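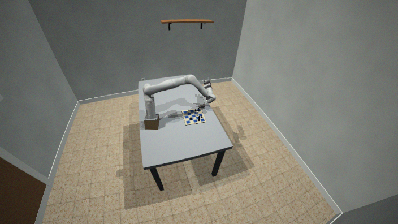
Progress report to the Tedis program office
Project: Tulville tabletop manipulation
Period covered: through the open day, August 2020
Prepared by: Ánh Sầm

1. Summary

The open day was held as planned and the chess task was shown in simulation all day. We had 115 visitors, 89 of them from outside the Cuven building. The simulated arm handled single moves well and captures less well. Spending is within the approved budget and we are not asking for a change to the schedule.

2. What was shown

The demonstration ran on the simulated room that Định Triệu finished in July. It has one arm on a long table with a small blue and white board, and we used positions with only a few dark pieces so that visitors could follow what the planner was doing. A visitor chose a piece and a square, and the arm planned the move and carried it out on the large screen. Between sessions Đạt Mai reset the board and changed the starting position.

Marek Kubíček gave two short talks on how grasp points are chosen. The second ran over by a quarter of an hour and we dropped the planned question period. Most of the questions were asked at the screen afterward.

3. Results

The log for the day holds 822 attempted moves. Moves to an open square with no close neighbors gave little trouble. Most failures were in two groups:

Tall pieces standing next to each other. The fingers touched the neighboring piece on the way down.
Captures. The arm has to clear a piece before placing another, and the planner sometimes picked a drop point too near the board.

With the earlier logs we now have 1,617 recorded attempts, all stored in the same format. Nghĩa Phí is sorting the failures by type and will send the table separately.

4. Visitor comments

Several people asked for a view from the side, as the high view makes it hard to judge how far the gripper is above a piece. We agree and will add one. Two teachers from the Đinh school asked if a class could come in the fall — we have said yes in principle, with the date still open.

5. Problems

The simulation stopped twice before lunch and had to be restarted. Định traced both stops to the reset script and has fixed it. The fix has had one full day of running so far.

6. Next period

Change the approach path for crowded squares.
Move the drop point for captured pieces farther out on the table.
Add the side view.
Repeat the same starting positions and compare against the open day log.

The next report will cover this work and the failure table.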